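信封、绳结和一座不肯亮的灯塔：我们终于玩完了《Tarus》

2021年2月22日

从去年十月开始断断续续玩的那套《Tarus》，前天夜里终于收尾了。我洗完脸躺下，脑子里还在转最后那张潮汐表，转得睡不着，干脆爬起来写两笔。先说好，这篇不剧透谜底，最多讲讲我们是怎么卡住的，要是你正打算买，可以放心往下看（我会尽量管住自己，管不住的地方也会提前喊一声）。

事情要从密室逃脱玩不成说起。我们这几个人以前差不多每个月凑一次，哪个城市开了新主题就坐火车去，玩完找个小馆子复盘到人家收桌子。后来店都关了，有几家到现在也没再开门，群里就慢慢只剩下转发菜谱和孩子照片。有一阵子大家在网上试过那种主持人戴着摄像头替你跑密室的玩法，好玩是好玩，可是隔着屏幕喊“左边左边，你再看一眼那个抽屉”，喊上一个钟头嗓子都哑了，手上却什么都没摸到，总觉得差口气。我这个人玩解谜，有一半的乐趣在手上：拧一拧，掂一掂，对着灯照一照。没有这个，就像隔着玻璃看人家吃火锅。

所以Lutz Seidel在群里甩过来一个链接，说有家叫Drellard的小工作室出了一套寄到家里的实体谜题，一共14个信封，讲一座灯塔和它最后一任守塔人，我连介绍都没看完就付了钱。Lutz是我在莱比锡读书时的室友，后来一起去过的密室数都数不清，他有个毛病，凡是他觉得好的东西一定要别人也买一份，不买他就天天问。这次他倒是问得对。我们商量好，他那边和太太一组，我这边和老周一组，一共4个人，各拆各的，视频连着，谁也不许偷跑。

盒子是从Nustora那家网店订的，路上走了好久，到的时候外头的纸箱瘪了一个角，我心疼得不行，蹲在门口就把它拆了。里面倒是好好的。盒子不大，沉，打开有一股油墨味儿，信封一个挨一个竖着，封口都是蜡，颜色深深浅浅的，像是真有人一封一封盖上去的。最上面压着一张卡片，请你先读守塔人写给妹妹的信，读完再拆第一封。那封信写得真好。我本来以为会是那种凑合着交代背景的文字，什么“你收到了一个神秘的包裹”，结果人家老老实实写家常，写鸡不下蛋了，写楼梯上哪一级又松了，写对岸的小铺子换了老板，面粉涨价。我和老周一人念一段，念到一半他说，这人是不是有点寂寞啊。我说你才看出来。后来才知道这些鸡呀楼梯呀面粉呀，没有一样是白写的，不过这是后话了。

第一封和第二封很顺，都是热身。信封里有一小段绳子，打着几个结，还有一张手画的航线图。老周小时候跟他外公跑过船，绳结一拿上手就认出来了，得意得很，在镜头前面给Lutz那边上了足足一堂课，什么结怎么打、什么时候用、打错了会怎么样。Lutz的太太听得津津有味，Lutz在旁边一直举着答案想插嘴，插不进去。我特别喜欢这种时刻。以前在密室里，墙上有个钟在倒数，谁也没工夫听谁讲外公，大家都急吼吼地翻东西。在家玩就有这个好处，想停就停，想岔开就岔开，茶凉了再去续一杯。

到了第四封，开始有难度了。那是一道看着像填字、又不全是填字的东西，提示藏在守塔人的值班日志里。日志是一本薄薄的小册子，印得很讲究，有的页边上还有铅笔记号。我们四个人对着它磨了一整个晚上，磨出来一个单词，兴高采烈地输进网页，错的。再磨，又磨出来一个，还是错的。最后发现是我把日志里的一个日期看错了，外国人那个1和7的写法，我在德国住了那么些年还是会上当。Lutz当时笑得从椅子上滑下去，我记仇到今天。

说到网页，这套东西的答案要上Drellard自己的小网站核对，输对了会放一段声音，有时是海浪，有时是守塔人的收音机，滋滋啦啦地报天气。网站做得朴素，速度也慢，有两次晚上怎么都打不开，我们只好散了各自睡觉。我本来想给他们写信抱怨，后来看见页脚上写着整个工作室就两口子，信也就没写。提示系统倒是很体贴，每道题有三层，第一层只是轻轻推你一下，第二层告诉你该看哪样东西，第三层才是完整的解法。我们用过的次数嘛……老周说不许写，那就不写。

信封拆到中间那几封，节奏慢下来了。我不知道别人怎么看，我个人觉得第七封是全套里最弱的一封，整整一大张数字表格，要你一格一格去换算，换算完得出一句话，那句话又只告诉你下一步去哪儿。对喜欢算术的人可能是享受，我算到一半就跑去厨房洗碗了，留老周一个人跟Lutz隔着屏幕对数。他们两个对得还挺高兴，我在厨房里听见他们一会儿喊“六”一会儿喊“九”，像在划拳。洗完碗回来，他们也算完了，这题我就算混过去了。要是让我给设计的人提个意见，就是把那张表砍掉一半，意思到了就行。

中间还停过好长一段时间。过年那阵子家里忙，老周的妹妹带着孩子来住了几天，桌子得让出来，我们把摊开的信封和地图按顺序夹进一个大文件夹里，推到书柜顶上，这一推就是好几个礼拜。孩子走了以后桌子空出来了，我又手痒，趁着Lutz那边也没空，买了一盒3,000片的拼图，画的是一条开满铺子的老街。这个我也想多说两句，因为拼图和解谜看着像一家子，玩起来完全是两码事。解谜是憋着一口气，等那一下子通了的痛快；拼图呢，一直都有小小的高兴，找着一片是一片，人坐在那儿手在动，脑子可以想别的。那条街的天空我留到最后，灰蓝灰蓝的一大块，一点记号都没有，全凭形状去试。老周从旁边过，看一眼，伸手按进去一片，对了，然后若无其事地走开。这种人真讨厌。
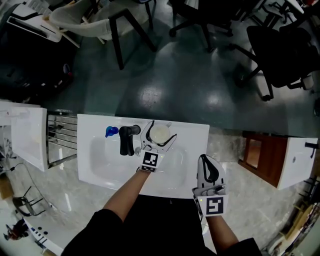
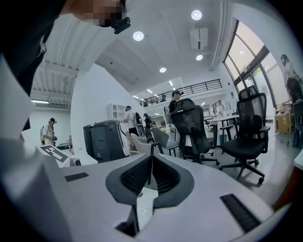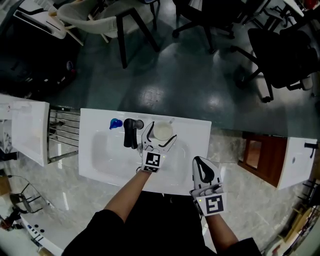
第一张和第三张：白色的洗手池和圆口白杯。

好，接着说《Tarus》。文件夹从书柜顶上拿下来的那天，我们几个人面面相觑，谁都不记得故事讲到哪儿了。守塔人的妹妹到底叫什么？那艘船是进港了还是没进港？钥匙孔的那张纸是已经用过的还是没用过的？幸亏Lutz的太太记了笔记。她那个笔记本我要专门夸一夸，每一封信用一页，左边抄线索，右边写我们试过的错答案，连谁提的都写上了。翻开一看，我的名字在右边那一栏出现的次数有点多，不过我认为这说明我思路活跃。她从头到尾给我们念了一遍，像讲睡前故事似的，念完大家都进入状态了，当天晚上一口气拆了两封。

这里插一条很实在的建议：要是你也打算把一套长谜题分好多次玩，一定要有个人记笔记，而且得写清楚哪些纸已经用完了。《Tarus》的东西大多数只用一次，但有那么几样会回头再用，它也不告诉你是哪几样。我们头几封玩得马虎，用完的纸随手一叠，后来找一张小小的收据找得满屋子翻，最后在一本杂志里找到了，是我拿它当了书签。

第九封以后，整套东西一下子好看起来了。前面那些零零碎碎的家常话开始一句一句回来找你，你本来以为是闲笔的，忽然就变成了要紧的东西。楼梯松了的那一级，我不能说它是干什么用的，我只能说，我们弄明白的那一刻，两边的屏幕里都是一片尖叫，老周站起来在屋子里走了两圈，嘴里一直念叨“面粉，面粉”。楼下邻居第二天在电梯里问我家里是不是有喜事。我说是，灯塔的事。她看我的眼神挺复杂的。

最让我佩服的是它的手工部分。有一封里是一叠半透明的纸，要你自己叠成一样东西，再放到灯下面转着看。叠法没有图示，写在守塔人给妹妹的信里，是教她叠给小外甥玩的，一句一句，写得很有耐心，还夹着两句哄孩子的话。我跟着叠的时候，真有点像是谁在旁边教我。Lutz手笨，叠坏了一张，急得不得了，好在Drellard多放了备用的纸。这种细节让人心里暖和。我见过好几套做得漂漂亮亮的盒子，偏偏不给你留犯错的余地，撕错一个口子后面就全玩不了了，那种我玩起来手都是抖的。

第十二封我们卡得最久。一共卡了三个晚上，提示用到第二层还是想不通，第三层我死活不让看。我跟老周为这个还拌了几句嘴，他说看吧看吧，明天还要上班，我说你要看你自己看，看了别跟我说话。后来是Lutz去Sitthichai取外卖的路上想出来的。那是他们家附近的一家泰国小馆子，我以前去莱比锡也跟着吃过，老板娘做的绿咖喱辣得人掉眼泪，可是你一边掉眼泪一边还要添饭。Lutz在店门口等着叫号，看着墙上的菜单，忽然明白那串东西该怎么念，电话打过来的时候气都喘不匀，后面还有老板娘喊他拿袋子的声音。我们连视频都没来得及开，就在电话里把那题解了。他那份绿咖喱回到家已经凉透了，他太太很有意见。

关于难度，有朋友在上一篇底下留言问过我，说没怎么玩过密室的人能不能玩。我想了想，我会说能，但最好拉上一个比较有耐心的人一起，也别规定自己一晚上要解几封。盒子上写的适合人数我觉得偏乐观，两个人坐一块儿最舒服，人再多就有人看不清桌上的字了。像我们这样两家各买一套连着视频玩，花钱是多花了一份，可是两边都能上手摸，没有谁是光看着的。语言上要注意一下，全套都是英文，守塔人的信里有些老派的说法，我边查字典边看，也能看懂，就是慢。填字那一封对母语不是英文的人不太客气，碰上了别跟自己较劲，该看提示就看。

另外还需要一点杂七杂八的东西：剪刀、铅笔、一盏能挪动的台灯，还有一大块地方。我们家饭桌不够大，最后两封是趴在地板上玩的，起来的时候膝盖咔咔响。守塔人的日志、海图、各种信和单据，全部摊开以后，连猫都找不着地方下脚（它当然还是下脚了，就踩在海图正中间，还在上面团起来睡了一觉，我们等着它睡醒）。

还想说说声音。我前面提到网站上答对了会放一小段录音，起先我以为就是点缀，后来每次都盼着。有一段是守塔人在哼歌，哼得不怎么准，哼到一半像是被什么打断了，过一会儿又接着哼。我现在洗碗的时候会不知不觉哼这个调子，老周也会，有时候我们俩在屋子两头哼到一块儿去了。Lutz更过分，把它设成了闹铃。

结局呢，我答应过不讲，就讲讲那天晚上的样子吧。拆最后一封之前，我们很郑重地都去换了件像样的衣服，Lutz那边开了一瓶酒，我和老周不喝酒，泡了一壶普洱。封蜡掰开的时候谁都没说话。最后这封里的东西很少，就一封信、一张潮汐表和一样小物件。题倒是不难，比中间那几封都容易，它好像也不想再为难你了，就想让你好好地把故事听完。输进最后一个答案，网页黑了一会儿，我以为它又坏了，正要刷新，老周按住我的手，说再等等。然后灯就亮了。我承认我掉了两滴眼泪，Lutz的太太也是，两个男的在那儿假装检查有没有漏拆的信封。

听完我们谁也舍不得关视频，又东拉西扯聊了好久，聊到以前在外地玩过的那些房间，有一家要爬通风管道，Lutz卡在里面出不来，主持人进来把他拽出去的；还有一家老周从头到尾没解开一道题，但是一个人把所有的灯都修好了。聊着聊着又说起以后哪天能出门了先去哪儿。我说先去Sitthichai，大家都同意，连辣度都商量好了。

有几样不满意的也记一下，免得你们说我光会夸。一是寄送慢，而且盒子外面就裹了一层纸箱，再包厚一点就好了。二是第七封那张表，我前面抱怨过，不抱怨第二遍了。三是结束以后东西怎么处理，有些纸剪了叠了，没法再转给别人玩，Drellard的网站上能单独补买用掉的那几张，可是运费快赶上补件了。我打算自己照着叠痕复印一份，把这套寄给我表妹，她念叨了好久。要是寄，我得先把那张当过书签的收据抚平，上面还有我画的一道铅笔印子。

哦，还有人问我守塔人的小册子到底有多厚，是不是真像网店页面上写的那么多字。连信带日志加起来，我们家那台老打印机要是从头印，大概得印到没墨，里面光是能拿来当普通书读的部分就够看好几个晚上的。我前天夜里睡不着的时候又翻出来从头看，知道结局以后再看，鸡不下蛋那一段我笑了半天。老周被我笑醒了，问几点了，我说你睡你的，他翻个身，说，面粉。

下一套玩什么还没定。Lutz已经发来三个链接了，其中一个要用到200枚小木块，我还在犹豫，主要是怕猫。你们要是玩过什么好的，留言告诉我，字少一点的、最好别让我算数的。表妹那边等她玩完了，我再问问她第七封是怎么过的。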